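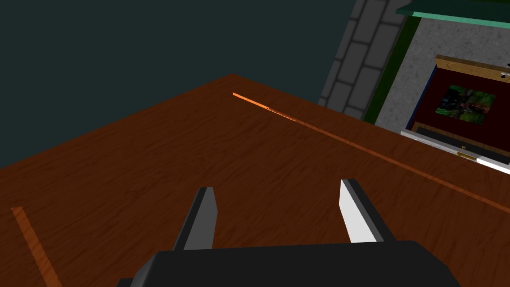
Progress Report to the Maddocks Fund
Unit Records and Casualty Index, 2nd Phase
Reporting period: October to March

1. Status

The index of wartime service and casualty records for the Plesness battalion now holds 987 entries against a target of 1,000. The remaining 13 names are on the original nominal roll but cannot yet be matched to a service number. They are being held in a separate list and will not be added until a second source is found for each.

Work in this period covered the two rifle companies and the mortar platoon. Headquarters company was finished in the first phase and has been reopened only for corrections.

2. Sources used

The main source is still the battalion war diary, held on film at the Darura reading room. The diary is complete except for 15 days during the withdrawal to the Lorkus line. Those pages were missing when the film was made and the originals have not been located. For that gap we used the brigade signal log, which gives times and map references but seldom gives names.

Hospital admission books were read for the same dates. They record rank, number, company, type of wound and disposal. Spelling of surnames is poor throughout, so a match was accepted only where the number agreed, or where rank, company and date of admission all agreed.

Letters and pay books supplied by families have been scanned and returned. They are cited in the index by item number. Where a family account differs from the diary on date or place of death, both are entered and the diary date is used for sorting.

3. Problems

The map references in the signal log use a grid that was replaced partway through the campaign. The changeover date was not the same for all units. Several positions for the second rifle company plotted on the wrong side of the river as a result - these have been recalculated and the old values kept in the notes field.

Film reader time at Darura was cut to mornings only from January. This slowed the reading of the admission books and moved the proofing of the mortar platoon entries into the next period.

Men attached from other units remain difficult. An attached engineer or signaler may appear in the diary as a casualty of the battalion and again in his parent unit's return. We enter him once, under the parent unit, with a cross-reference. Duplicates created before this rule was set are being removed as they are found.

4. Budget

Spending is within the approved amount. Film copying came in under estimate. The balance has been moved to scanning, as permitted under the grant terms. No extra funds are requested. A statement of expenses is attached to the paper copy of this report.

5. Next period

- Proof the mortar platoon entries against the film.
- Search the prisoner lists for the 13 unmatched names.
- Complete the position table for the Lorkus line, with both grid values.
- Supply a draft of the index to the Maddocks Fund for review before printing.

The draft is due at the end of June. If the unmatched names are not resolved by then they will be printed as an appendix with the roll entry only.

Comments (3)

millroad: My grandfather was in the mortar platoon and is listed as wounded at the river crossing. His pay book has him back with the unit the same week. Do you want a scan?

Index project: Yes please, both sides of every page, including the blank ones if they have stamps.

tk_plesness: Will the printed version have the old grid references too? I have a period map and the new ones are no use on it.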